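The case against the tray

Every few years someone decides the dinner tray is due for a comeback. This October it is Jakalau, the Drivville homewares shop, which has given its front window over to trays in grey, cream and a green I can only call municipal. The pitch is that we all eat on the couch anyway, so we may as well do it with a bit of order. A card in the window promises "a calmer table in one move."

I have my doubts. I grew up with trays. They lived down the side of the fridge, they came out when somebody was crook, and they went back smelling faintly of soup. I don't remember anyone being calmer.

Still, I have had one on the table at home for 15 nights now, and I'll give it this much: cutlery stays put. A raised rim does what a placemat can't, and a fork that would once have wandered off under the newspaper is where I left it.
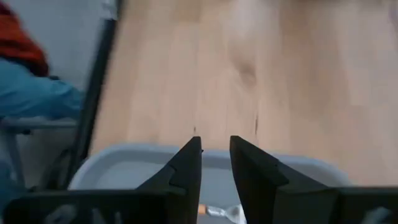
Grey tray, pale wood: the rim earns its keep.

What the tray does not do is make more room. My table seats four if two of them are polite. Put down a tray for each person and you have tiled the whole surface, with nowhere for the salad or anybody's elbows. The Vellelmont catalogue gets around this by showing a single tray on a table the size of a tennis court, beside one pear. I'd like to know where they keep the mail.

Then there is the plate question. Tray people tend to assume the plate goes on the tray. At my place it often ends up beside it, because a round plate wastes all four corners and leaves the glass perched on whatever is left. A Prieto booklet on table setting, which I picked up for 14 dollars and regret, has a whole chapter on "zoning" that comes down to putting things next to each other.

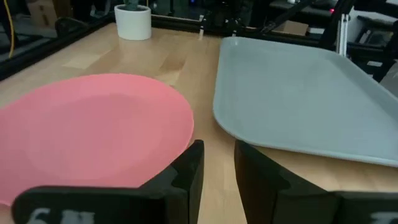
Olanrewaju Nwosu thinks I've missed the point entirely. The tray was never meant for the table, he told me, it was meant for the trip: one walk from the kitchen where there used to be three, and one walk back with the dirty dishes. Once it lands you take everything off and put the tray away. "You wouldn't eat dinner out of the shopping trolley," he said.

Fair enough, though it does leave Jakalau's window with some explaining to do. If the thing belongs down the side of the fridge, I already own one, and it was free.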